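Budget for the second hand

2020-04-16

Last week I finished the list of things we must buy before November. Arif Khan asked me to keep it under 900 dollars, without the hand itself, and I think it is possible. The spare finger parts from Boychuk cost 500, so they take the biggest piece. Kornley is cheaper but the delivery can take up to 20 days.

For the kitchen tasks I prefer to buy simple used things, like a toaster with two slots and a knob on the side.

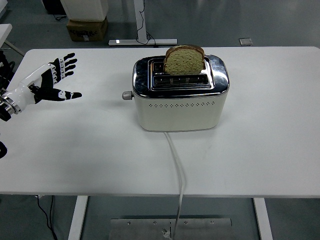
Bread I did not put in the budget, I pay it myself. I still wait for the price of the cables from Eseo, and then I will send the list to Arif.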